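Skotar Home Help - Small Spaces & Storage
Asked in: Bathroom bits, travel bags, toiletries

How do you store soft zip bags and a mirror so you're not digging every morning?

Posted by grayporch

OK quick one, typing this before work. We moved into a smaller place in January and the bathroom has no counter. None. So all the get-ready stuff lives on one shelf in the hall and comes out to the table and goes back again after. Shelf is narrow, and the landlord says no screws in that wall.

What I've got is one of those soft sage green bags with the clear window in the side, one mirror with a padded kind of border, and a couple of plastic bins and bowls from the kitchen that I stole for this. I put too much in the bag. Always. It closes if I lean on it, then 6 a.m. comes and I want the red thing and it's under everything else, so I dump it all out and I'm late.

Window was supposed to fix that. You can see the white thing crumpled up in there and not much else.

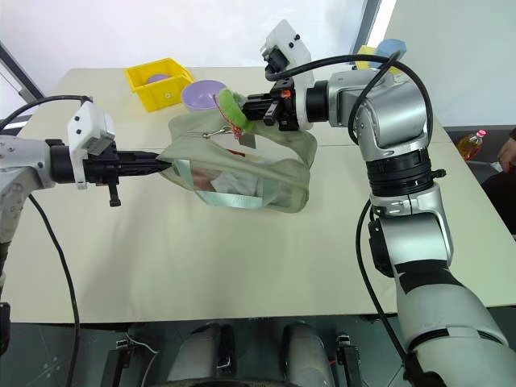
Green bag, open along the top. Window side facing you.

So what I'm asking:

Does anybody store these on end? Mine has rounded ends and tips over. Flat takes up half the shelf.

Do you roll stuff or fold it? I've been just stuffing.

And the mirror. It doesn't fit in the bag, obviously. Right now it leans at the back of the shelf and slides down, has gone on the floor twice. Not broken yet. Padding probably saved it.

Budget is low, I don't want to buy a whole system. I looked at the Fairweather hanging organizer, it wants a door hook and our door doesn't close with a hook on it. Tried. Also no drawers in the hall so please don't say drawer dividers, everyone says drawer dividers.

Posted by Prenunano_mom

Short answer - stop using the bag for everything. Bag is for soft stuff only. Cloths, hair ties, cotton pads in a sandwich bag, whatever. Anything hard or small goes in an open bin next to it.

Roll, don't fold. Roll the cloth stuff tight and stand the rolls up so the ends face the opening. Then you look down and see every one. If you lay them flat you only see the top one and you're back to dumping.

For the window side, put it facing OUT on the shelf and put the thing you use most against it. Sounds dumb but I had mine window to the wall for months.

Tipping over: set it in a shallow bin. The bin holds the ends. Any cheap one works, doesnt have to match. If the bin has low sides you can still get at the zipper without lifting the whole thing out, so go low. Measure the bag first tho, with stuff in it, they get fatter than you think. I bought one too small and now it holds sponges.

Bowl next to it for the tiny things. Lip balm, clips. No lid. Lids are where my things go to die.

And if it only closes when you lean on it then it's too full, take 3 things out. You'll blow the zipper. Ask me how I know.

Posted by hallcloset_311

Disagree on the bin a little, it eats shelf. If the shelf is really narrow just turn the bag sideways and push it against something heavy. But ok, bin is fine if you have room.

On the mirror, since that got skipped. Don't lean it. Lay it flat, glass down on a folded washcloth, and put it on TOP of the bins like a lid. Padded edge won't scratch anything. Then it's the first thing you pick up, and it's the first thing you need anyway. If it's got a strap or something on it leave that hanging over the front so you can grab it.
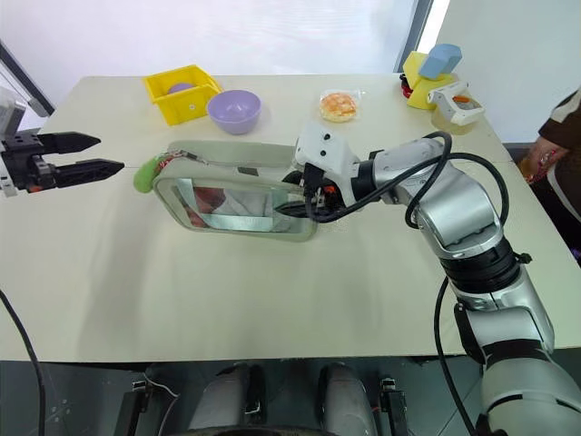 grayporch wrote back that glass down on top of the bins sounded risky, and wouldn't it get dusty or smeared from whatever was underneath.

Washcloth takes care of that. Wash it when you wash the others. Dust settles on the back, glass stays clean. If you're nervous do glass up and put the cloth over it, same thing, just one more thing to move.

If you still want it standing, Grasteck has a little wire file holder, the desk kind, and a mirror will stand in one slot. No screws. I used one for cutting boards. Check how thick your border is though, the puffy ones don't squish down much.

One more, put the bin with the heavier stuff on the left if you're right handed. Or the other way. I forget which one worked. Try both.

Posted by Prenunano_mom

Lid idea is good, stealing it. Still say roll everything.

3 replies - this thread has been viewed more than 700 times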